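Print this page
E-mail this to a friend

Pludov or Coste? Undville lab picks a gripper
January 20, 2025

Two grippers, one arm, 26 household items. The engineer running the trials at Undville was between runs and talked fast. "The Coste closes harder. The Pludov is kinder, slower. Depends what you're picking up."

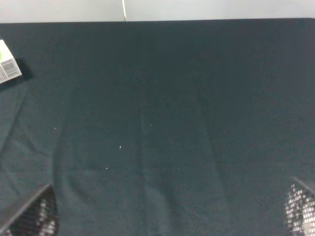 Finger pads matter more than motors, she reckons. "People ask about force first. I ask what's touching the object." Both units had done nearly 2,000 cycles on the old Tamska controller – no faults on either.
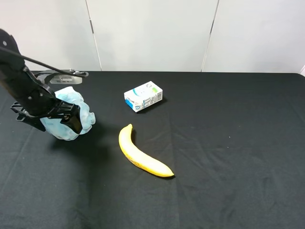

Soft stuff is where the scores split. Hard boxes are easy, she says, and teh arm hardly cares. "Something lumpy bulges out both sides of the jaws, and you have to decide how much squeeze is enough." A banana is in the set too. Bruises count as a fail.

And cameras? The wrist one stays, whichever gripper wins. "Up close it loses focus. So we keep the fixed view aswell."

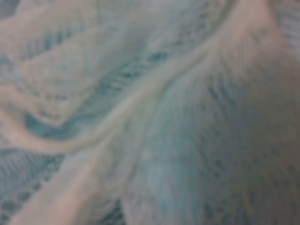 Patterned fabric at very close range, wrist camera.

Cloth runs next – 425 of them.

Print | E-mail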